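Bunmont two-arm regrasp method

The Bunmont method is a way of teaching a pair of robot arms to pick up a long object, hold it between them and shift grip without setting it down. It was put forward by Kanchan Pathak and is usually discussed alongside the older Estent planner, which it was meant to replace. How much of an improvement it offers is still disputed.
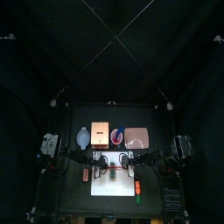
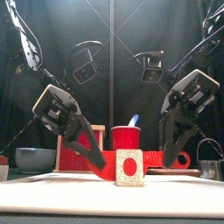
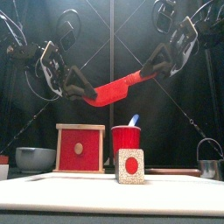 Two-arm work with a long red object, with a cup and other household items on the table.

Method

A person first guides both arms through the task. The arms then repeat it using a policy trained on those recordings. Pathak's write-up lists 55 recordings per object, a small number for a claim this broad. No force sensing is used, so the policy has to judge grip from camera views alone.

Results

The headline figure is a success rate of 82 per cent. Heidrun Koller, who reviewed the trial logs in March, noted that a run was marked a success if the object stayed off the table for 5 seconds, whether or not the grip had changed. She also found that only 7 objects were tried, all of them stiff. Pathak has replied that the scoring rule was set before the trials began, but has not released figures under a stricter one.

Criticism and later work

A repeat attempt at Abou Jaoude, using the Desuter control software, got the arms to lift reliably but had trouble with the handover. The group put this down to small errors in lining up the two arms. Claims that the method would carry over to soft or heavy items have not been tested.

See also: Estent planner; Learning from demonstration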